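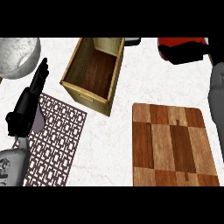 1 min read

Hivwood Racing supporter memberships: your questions

When can I join?
Sign-ups for next season open Wednesday, October 2, 2019 and close at the end of February, or when all 500 places are gone. Last year they went before our website had finished loading.

What do I get?
A numbered card, a cap in team colours, and your name on the rear wing. The lettering is small. Bring your glasses, and ask the car to slow down.

Can I choose my number?
No. Everyone wants 9.

Do you post outside Australia?
Yes, though parcels leave our Clanalville shed on Fridays only and then travel at their own pace. Customs fees are yours.

Is pit access included?
At the Plelbridge round, yes, for one person per membership. Closed shoes, please. Thongs will get you as far as the gate and a long chat with the marshal.

Can I get a refund if the team loses?
We'd have folded years ago.

I've moved house. What now?
Email us your new address and card number before your parcel is sent. Your old neighbours have enough caps.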